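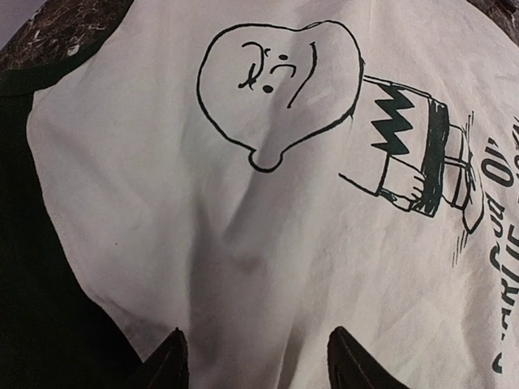 2.1 Planning your order

Complete this section before you request a quote for the Nuris folding cell. The cell price covers the arm, the two-finger gripper and the controller. Work surface, fingertips and spares are ordered separately, and they depend on what you handle. A crumpled cotton T-shirt with a dark sleeve on a pale body, lying on a dark speckled surface, should go on your list as a separate item from a plain one.

1. List every garment type you plan to run in the first 90 days. Note fabric, color and any print.
2. Measure your work surface. The minimum depth is 600 mm.
3. Choose a surface color that contrasts with most of your garments.
4. Order fingertips, part 2443. Budget for 12 pairs in the first year.
5. Add the wrist camera cover if you handle lint-heavy fabrics.
6. Send the completed list to Janaka Weerakoon at Clekico for a quote.

Note: Quotes dated before 03/01/2025 use the old fingertip price - ask for a new one.

Note: Installation is billed by the day. Site wiring is not included.

CAUTION: Do not order fingertips from another gripper model. The mounting holes look the same but the screws are longer and can damage the finger base.

If your budget is fixed, leave out the second work surface first. It can be added later without changes to the controller.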